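The Box Room

Every household I know keeps boxes, and every household I know thinks it keeps fewer than it does. Ours live in the closet under the stairs, in the gap above the kitchen cabinets, and in a corner of the attic that I'm told was once going to be an office. I write at the kitchen table. The boxes got the office.

I bring this up because we moved to Stidesside in March, from an apartment 115 miles away, and the movers charged by volume. I had a written estimate. I also had, as the foreman pointed out in the tone of a man reading out a lab result, a great deal of air. He had opened three cartons marked FRAGILE and found smaller cartons in them, and in the smaller cartons there was nothing at all. I had paid Zollach Removals $3,597 to carry my empties over a mountain pass.

My defense, which I gave at length on the sidewalk, was that they were good boxes. 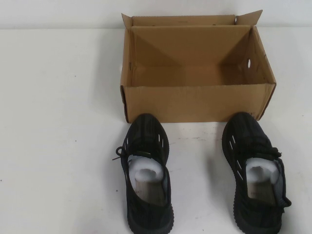 A shoebox with nothing in it, and with prospects.

What makes a box good is hard to explain to people who throw them out. It should be stiff. The lid should close without a fight. A lid that's joined on at the back beats a loose one, which will wander off within a week and be found under a houseplant. Size matters less than you'd think, as all boxes are the wrong size for the thing you want to mail. I have never once mailed anything in a box I'd saved. I buy one at the post office, feel a pang, and go home to the others.

The respectable reason for keeping boxes is the warranty. Somewhere in my youth I absorbed the idea that a toaster without its original packaging is a toaster without rights. So I kept the toaster's box, and the box for the Troteck dehumidifier, complete with the two foam end pieces that squeal when you touch them. The dehumidifier died last fall, five years into a two-year warranty. I took it to the dump in the back seat with the belt on. Its box is still upstairs and in excellent health.

Then there's resale. A thing is worth more with its box, everybody says so, and on this basis I have been holding a complete set of packaging for a telephone I dropped in a lake.

My grandmother had a better system, in that she used hers. Buttons went in one, string in another, and the deeds to the house in a third that had once held a pair of brown lace-ups from Sveinbjörnsson's, a shop that closed before I was born. When she died we found letters in the linen cupboard, sorted by year, each year in its own shoebox. Nobody in the family has written a letter since. We've kept the shoeboxes. 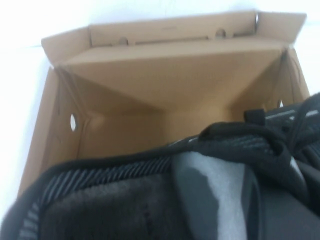 I did try to reform. After the move I gave myself one Saturday, a roll of tape and a rule borrowed from a magazine much glossier than this one: every box had to be filled, flattened or gone by supper. Filling went well for an hour. I put batteries in a box. I put a different kind of battery in another box. Flattening was where it fell apart. Stand an ordinary brown box in front of you with its lid up and its plain tan insides showing, and it looks ready to start work on Monday. You can't take a knife to that. I got as far as one carton that had been rained on, and I felt bad about it through dinner.

The final count, which I took for the purposes of this article and don't intend to repeat, was 52. This covers only the empties. It leaves out boxes containing one item, such as the one with the spare doorknob, and it leaves out the large carton on the landing, on the grounds that the cat has tenancy.

Recycling day in Stidesside is every other Tuesday. The town issues a blue bin with a leaflet explaining that cardboard must be broken down and placed inside with the lid shut. The bin is sturdy and nicely made, with a hinge at the back. It came in an enormous box, and that one fits behind the furnace if you turn it sideways.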